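Home Trails Gear About Contact
Search this blog Go
2 min read

I renewed my map subscription in January, paid my 27 dollars, and went looking for the canyon I'd walked the year before. The Vovow app had moved it. The contour lines were fine, but the trail now crossed a creek it has never crossed, and then climbed something I'd call a cliff.

Fatos Atanasov, who hikes with me when his knees permit, still carries a paper sheet folded down to the size of a sandwich. He was very quiet about my problem – the loud kind of quiet.

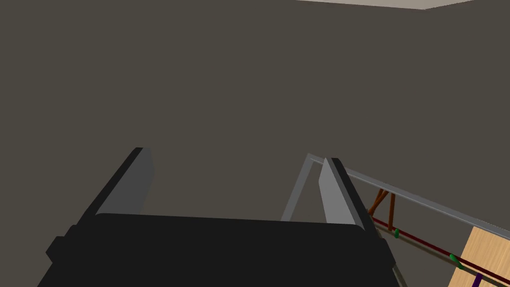
Do you need a signal to use the downloaded maps? Only for the download, so do it at home, at the highest zoom you can stand. My four map squares came to 397 MB and took most of dinner.

I wrote to support about the creek. They thanked me for my passion and suggested restarting the handheld. I restarted it. The cliff stayed put, and so did the trail going up it.

So I've gone back to the old Nultex unit, which has a screen like a parking meter and 330 waypoints, most of them named "car." It does know where the creek is. Fatos wants his turn picking the route next, and he's already folding.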